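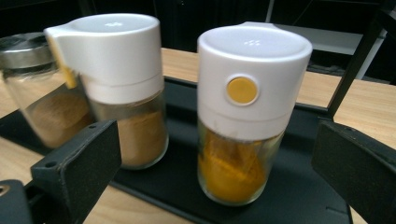
How long do you soak dried chickpeas before cooking?

Overnight, in cold water, with a good spoon of salt. Big bowl, they double in size and then some. If you forgot, boil them hard for two minutes, lid on, heat off, leave an hour. Works fine for soup. For salads do the overnight one, the skins stay on better.

Ok the rest, quick:

1. Drain, rinse, fresh water in the pot. Cover by two fingers.
2. Bring up to a boil, skim the foam, turn it down low. Barely bubbling.
3. Bay leaf, half an onion. No lemon or tomato yet, acid keeps them tough.
4. Start tasting at 45 minutes. Old beans take a lot longer, sometimes twice teh time. Squash one on the roof of your mouth, no grit = done.
5. Cool in the liquid. Keep the liquid!! Goes in hummus, goes in stew.

Pound of dried gets you 900 grams drained with plenty left to snack on, at least with the bag I buy in Dirkport. Freeze flat in bags, 100 grams each is handy for lunches. Fridge, four days tops.

Still hard after two hours? Pinch of baking soda, small pinch, too much and they taste like soap. Oleksandra Hladun puts hers in with the soak insted, also good.

Related
Red lentil soup, one pot
Noémi Fodor's white bean mash
Freezer lunches for August
What to do with stale pita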